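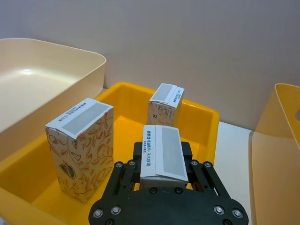 By Mirela Yordanov
Contributing Editor, Music

Temoda have made a breakup record without a single breakup in it. "Durnstead," the duo's second album, is named for the town where they grew up and devotes 28 minutes to its bus station, its closed roller rink and one very bad haircut.

It shouldn't work. The drum machine sounds like it was bought at a yard sale, and the opener spends 70 seconds tuning up before anyone sings. Then the chorus of "Illholm" arrives -- all stacked harmonies and cheap organ -- and you forgive them the tuning, the haircut and most of the bus station.

They recorded it in August, in a rented house with no air conditioning, and track 6 has the wilted tempo to prove it. The label pressed 1000 copies on vinyl, which strikes me as either modest or wildly hopeful. Mine skips during the roller rink song. I've played it so often that the clean version now sounds wrong.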